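From: the Drurkeleo cell
To: skasteck-users
Subject: Re: Protective stop during memory removal
Date: December 2019

> Did the arm stop because it hit something, or because it
> thought it had? We had a spate of the second kind in February
> and ended up ignoring the log altogether.

A bit of both, I'm afraid. The log gives fault 184, which the Ferri manual explains as "unexpected force" and then moves briskly on to lubrication.
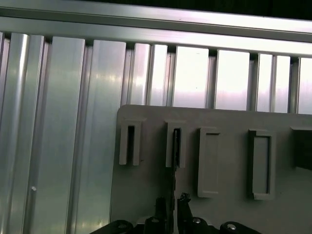

The holders on the grey plate were our first suspect. Kusilus wrote the routine for them, and if a part goes in slightly crooked the wrist keeps pushing until the force limit trips. The limit was set at 10 newtons on paper and something far more generous in the controller. I have put it back.
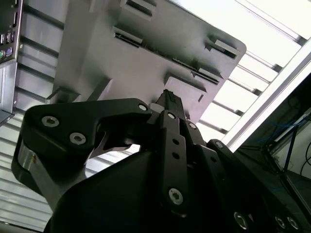 Moving the plate by 3 mm cured two of the stops and introduced a new one, so I can't claim much of a victory there. What worries me more is the restart. After a stop the gripper keeps its grip, as it should, but pressing resume sends the arm straight to its next waypoint without backing off first. With a PC open on the table that is an expensive short cut.

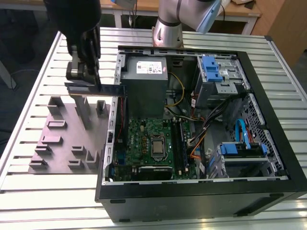
Open tower on the table, with the holder plate to its left.

Until it's fixed we clear every stop by hand, at 7 per cent speed, with one person on the stop button and no fingers inside the case.

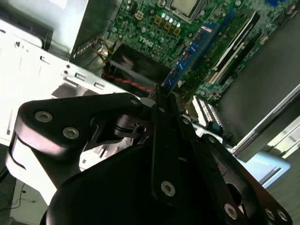
Has anyone got a resume routine that retracts along the tool axis before doing anything clever? I'd rather borrow yours than debug mine - the motherboard would probably vote the same way.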